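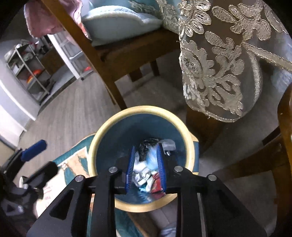

Blue pads over the yellow-rimmed bin, dining room, 4 p.m.

So the spreadsheet is open again. I told myself I'd leave it alone until after supper and I lasted maybe twenty minutes. The money for next year has to be spoken for before the end of December, and Iolo wants one page from me, one, with a total at the bottom that he doesn't have to squint at. I have three tabs and a lot of yellow cells.

Where things stand. We have the gripper pairs we've been using all fall, and the question is how many more to buy, who from, and what gets pushed to spring to pay for them. Primo got the Kester quote back this morning and it's better than I expected on the grippers themselves and much worse on everything around them. The pads! I couldn't believe the pads. They want 42 dollars a set for those ribbed blue strips, and that's before shipping. Primo thinks we could cast our own for a fraction of that, and I'm sure he could, but then Primo is making pads for a month and I don't have a line for Primo making pads.

Larnholm came in cheaper, pads included, but their lead time is 9 weeks and they won't commit to a date in writing. I've been burned by that before (the carts, ugh, I'm still mad about the carts). If they slip even a little we're into the busy stretch with half the kit, and then I'm the one on the phone every morning being polite.

And then Wijaya, who only sell the whole package, hand tools plus software plus a support plan, take it or leave it. Lovely people. I had a really nice call with the woman there and got off it feeling great and then looked at the number and felt less great. I put them on tab three, out of respect.

The thing I keep chewing on is what we want the tools to be good at, and that's where the trash comes in. Iolo's list of house chores has picking up garbage way down near the bottom, and I'd move it right up to the top. Think what's in an ordinary bin. Crinkly black plastic, wrappers, something like a tissue, all squashed together in a little heap at the bottom, so you have to come in from above with both jaws and there's a rim to clear on the way. Then there's all the stuff standing around it, chair, table legs, a lace tablecloth hanging down with loose threads on the hem. I look at those threads and I think about joints and pins and I start adding a spares line. Every house has something like that tablecloth.

So if we're spending real money, I want to spend it on whatever can manage thin, floppy, slippery things in a cramped spot. A block on an empty table is fine for a brochure. Lesstead's catalog is nothing but blocks, which is partly why I've crossed them off, and partly it's that their jaws open so wide I can't picture them down inside anything narrower than a laundry tub.

What I've got right now, for my own sanity:

8 new grippers from Kester, so four more pairs.
Two spare pad sets per pair, and I'm going to ask for a break on the price, they can only say no.
A box of joint pins.
Two hard cases, because the soft bags are a disgrace.
Roughly 143 dollars a month for storage, which Iolo will question, and which I've already cut twice.

Not in: the second bench, the nicer chargers, a trip to see Larnholm's shop (sob). Primo's pad experiment is in as a tiny line, materials only, and he can do it when he's between things. If his come out any good, the pad order gets smaller next year and I look like a genius.

I did wonder about going to six instead of eight. It would free up enough for the bench. But then one pair goes down and we're passing the rest around like kids with a single bike, and we did that for most of October and everybody was cranky. No. Eight. I've typed it in and I'm taking my hands off the keyboard.

Still to do tomorrow: call Kester about the pads, ask how long the quote holds, find out if the cases come with foam or if foam is extra (foam is always extra). Ask Primo what he'd need for a mold. Get it all down to the one page. Iolo likes the total in bold, so I'll make it bold, and I'll bring him a coffee when I hand it over.

Supper is going to be toast at this point. Closing the laptop.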